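Teaching the arms, part whatever

5 May 2021

I spent most of April on the boring half of this project, and now I'm finally on the part I wanted to do. The two arms follow the hand controllers without much argument. I move, they move, and the computer saves it all. When I have enough good runs, I train on them and see what the arms do without me.

The controllers are a pair of Orkard handles that Tamara Bondarchuk sold me when she moved on to other things. They are a little stiff in the wrist. I took the springs out of one and left them in the other, and I still can't say which I like better. Recording goes through Daltik, which I picked for the plain reason that it starts when I press the foot pedal and stops when I press it again.
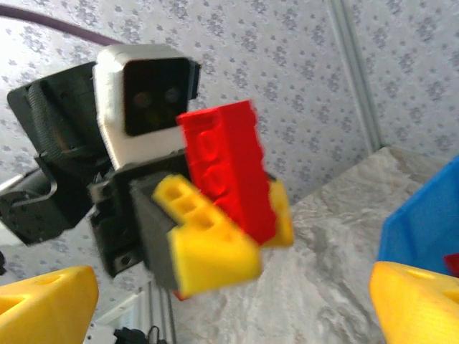 My first real goal is 100 clean runs of one task: pick up a brick, put it in the bin. I have 17. The first batch went in the trash because I was driving too fast. On playback the arms jerked at every joint, and a model trained on that will jerk too. So now I go slow, slower than feels natural, and I try to close the fingers the same way every time. With a brick held upright and tilted like the red one, I have to plan the turn of the wrist early — if I leave it until I'm over the blue bin, I run out of travel and have to back up. A run with a backup in it doesn't count toward the 100.

The other thing I had to learn was where to look. I kept watching the arms directly, over the top of the monitor. The model won't have that view. It only gets the cameras, so I made myself drive from the camera feeds alone. My first five tries that way were terrible. I'm better now, but my neck hurts by the end of a session.

I also changed how I name files, which matters to me and probably to no one else. Date, task, run number, then a "k" for keep. The old names from the Derkach scripts were just long strings of digits, and I lost an evening sorting them.

Next I want to try handing a brick from one arm to the other. I'll start on that after run 100.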